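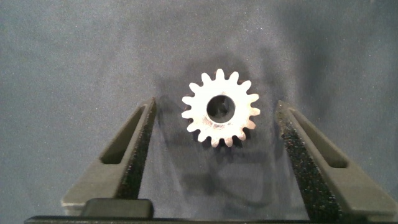

A spur gear and the two fingers of a robot gripper.

How a Robot Learns from Examples

A gear is a wheel with teeth. When the teeth of one gear fit between the teeth of another, turning the first gear makes the second one turn too. A set of gears in which several small ones travel around a middle one is called a planetary gear set. The small ones are called planet gears.

Putting a planetary gear set together is easy to explain to a person. It is hard to explain to a machine. A person who hears "put the gear on the pin" already knows how to reach, how hard to squeeze, and what to do if the gear sticks. A robot has to get all of that from somewhere. One way is to show it many examples.

What an example is

At the Ivosine workshop, an example is one complete try at one small job. A person called an operator steers the robot arm from start to finish. While the arm moves, a computer saves two kinds of information. The first kind is pictures from small cameras near the gripper. The second kind is numbers that tell where each joint of the arm is and how far open the fingers are.

The computer saves both kinds at the same time, so every picture has its own set of numbers. One saved try is called an episode. Operator Lavanya Sundaram can record up to 56 episodes in a morning. Each one is short. Between episodes she puts the parts back, but in slightly different places.

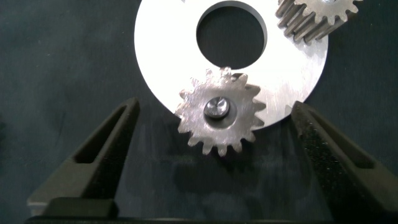
Why are the parts moved between episodes?
A robot that has only seen a gear in one spot may learn to reach for the spot and pay no attention to the gear. Moving the parts makes the cameras useful, and the robot has to look before it reaches.

Good examples and bad examples

Brijesh Sisodia checks the episodes after lunch. He plays each one back and gives it a label. "Complete" means the job was finished. "Incomplete" means it was stopped early. "Fault" means something went wrong with the recording, such as a camera that stopped saving pictures.

Episodes with a fault are removed. Some incomplete ones are kept in a separate folder, where they help the team find the steps that give operators trouble. If an operator drops a gear, picks it up again and finishes, the episode counts as complete. The robot may drop gears too, and it needs to see how to recover.

Using two arms

Some jobs need two hands. Try threading a needle with one hand and you will see the difficulty. With two arms, one can hold a plate still while the other brings a gear to it. 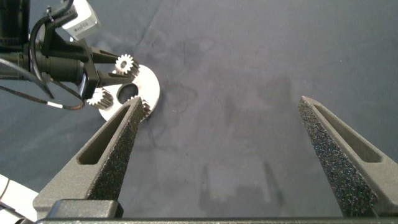

Two arms also mean more numbers to save. Each arm in the workshop has 7 joints, and each gripper adds one more number for its opening. That makes 8 numbers for one arm and 16 for both, saved again and again until the episode ends.

From examples to practice

The saved episodes go into a computer program called a model. The model looks at the pictures from one moment and guesses how the arms should move next. The program compares its guess with what the operator did. If the guess is far off, the program makes a small change to the model and tries another moment. This is called training.

After training, the robot tries the job without an operator steering. Lavanya stands near the stop button and writes down the step where each try ends. If many tries end at the same step, that step goes on the list for the next morning's recording.

Words to know

Episode: one saved try at a job.
Gripper: the part of a robot arm that holds things.
Model: a computer program that makes guesses after studying examples.
Operator: the person who steers the robot during an episode.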